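Wustemeo Grasp Planner: frequently asked questions

Last updated 2019-07-16

What does the planner do, and what does it leave to the controller?

The planner takes a segmented point set and a wrist pose and returns a ranked list of grasp candidates. Each candidate holds a pose, an opening width and a closing force limit. It does not move the arm. Motion is handled by the Pusten controller, which accepts the top candidate or asks for the next one if no collision-free path exists.

Which version of the controller do I need?

Release 6 or later. Earlier releases ignore the force limit field and close at whatever value is set in the controller's own configuration file. The planner cannot detect this, so check the version before running anything on soft items.

How often does the planner run?

Once per request by default. In tracking mode it re-plans every 300 ms until the gripper starts to close. Tracking mode stops at that point because the fingers hide too much of the object for the segmentation to be trusted.

Can it handle soft or irregular objects such as fruit?

Yes, with the compliant profile. The standard profile assumes the object keeps its shape during closing, and it will choose wide contact patches on the largest flat region it can find. On fruit this often means pressing on the softest part. The compliant profile scores narrow sections higher and lowers the closing force limit in two stages.

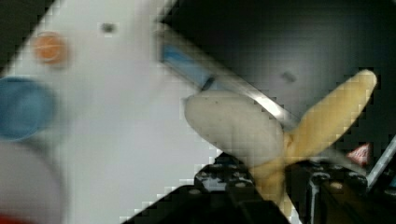 The compliant profile also turns off the symmetry check. That check mirrors the visible half of an object to guess the hidden half, and it gives poor results on curved or branching shapes. Expect fewer candidates per request with it off, and a longer search. If the list comes back empty, raise the sample limit before changing any of the scoring weights.

The wrist stream looks blocky. Does this affect planning?

It can. The preview in the operator window is compressed and is not used for planning, so blocks there are harmless. If the recorded stream shows the same blocks, the encoder is set too low. Set quality to 90 in the stream section and restart the node. Blocks along a high-contrast edge tend to shift the object outline, and the opening width shifts with it.

Why are thin metal parts in the background marked as graspable?

Bright edges can survive the depth filter as short line segments. Add a workspace mask, or set a minimum distance between candidate and background. The mask is applied before segmentation — it also cuts planning time.

What does error 186 mean?

The wrist pose and the image have timestamps too far apart to be matched. The usual cause is a clock that has drifted between the arm computer and the vision computer. Synchronise both to the same source. Widening the match window will hide the error and produce grasps that are offset in the direction of travel.

Is the Ross simulator still supported?

For regression tests only. Contact with soft bodies is not modelled there, and results for the compliant profile should not be compared with those from a real arm. The scene files used at the Olomham site were last rebuilt in June and load without changes.

Where are the logs?

In the planner's working folder, one file per session. Attach the full file when reporting a fault, together with the active profile and the controller version.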